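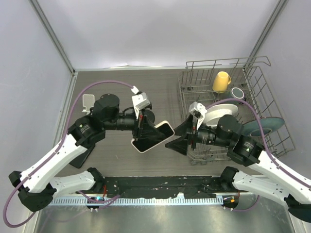 Desk & Home

Print | E-mail

Vangelis Petridis
August 4, 2019

Doing the phone drawer today. Every old handset in the house goes onto one surface before I decide anything.

Good place to sort: plain top, fine grain, grey-brown, pale walls at the back and sides. Nothing slides off behind. A glossy black phone face shows up well against it.

Oldest first. The Zekeo won't hold a charge. I paid 300 dollars for it and the shop in Grenolberg offered me 2. Keeping it for the alarm.

A pale rounded border shows every scuff, by the way. Soft cloth, bit of water on the cloth and none on the phone. Go round the rim, then the glass.

Someone asked about photos. Copy them off before you wipe anything. I had 986 on one handset, mostly of the dog and the back fence in April.

Next, sign out of your accounts, then do the factory reset. If you do the reset first, some phones will ask for the old password and you're stuck.

SIM cards out too. I use a straightened paper clip. Mum uses an earring.

Chargers are a separate job. I have roughly 200 cables, or it feels like it. Labelled the ones that fit with masking tape and bagged the rest for the depot.

The Dravgate depot takes phones and batteries at the front counter. Swollen batteries go in by hand, don't drop them in the bin. Ask for the metal tub.

Noguchi Street library has a box as well, phones only, no cords.

Drawer is now takeaway menus and one torch. Cables tomorrow.

Print | E-mail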